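Drutcombe sorting trial leans on a person at the controls

A warehouse operator in Drutcombe says it will spend the winter teaching a robot arm to pick mixed goods out of a bin, with a worker steering the arm by remote control through each pick so that software can later copy the moves.

The company, Gelareck, is calling the project Cinuvmont. It says 201 picks have been recorded so far, and that the software will be let loose on its own in February. It would not say how many of those picks were clean and how many were fumbled, or whether the fumbled ones are being kept.

That matters, because the pitch to customers rests on the idea that showing a robot a job is quicker than programming it. Factories were walking paint-spraying arms through their moves by hand back in 1970. Those arms played the same path back every time. Gelareck says its system will cope when the goods change places, but it hasn't yet shown that to anyone outside the building. 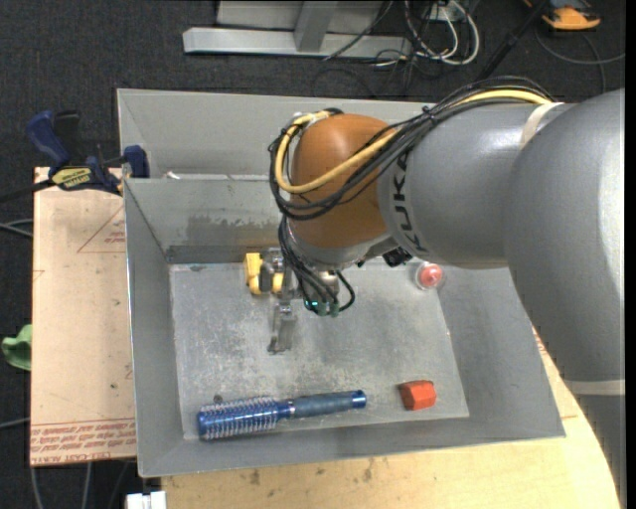
The KUKA arm over the metal bin, with a blue hairbrush and a red-orange block among the items on the floor of it.

The goods are a fair mix of shapes, and a round brush is a harder thing to grip than a carton. Still, a handful of items spread out with space between them is a long way from a full tote on a Wednesday afternoon, when everything is piled on top of everything else.

Then there is the labour. Gelareck's own plan calls for 2000 recorded picks before the trial ends, every one of them done by a paid operator. The company has not put a price on those hours. Nor would it say what happens when a customer adds a new product line and the teaching has to start again.

Kalniņš, the parts distributor named as the first likely buyer, confirmed it has seen a demonstration but has signed nothing. It stocks 128 product lines at its Drutcombe depot and says it wants to see the arm handle all of them with the operator out of the room.

Gelareck says a public demonstration is planned once the February runs are done. No date has been set.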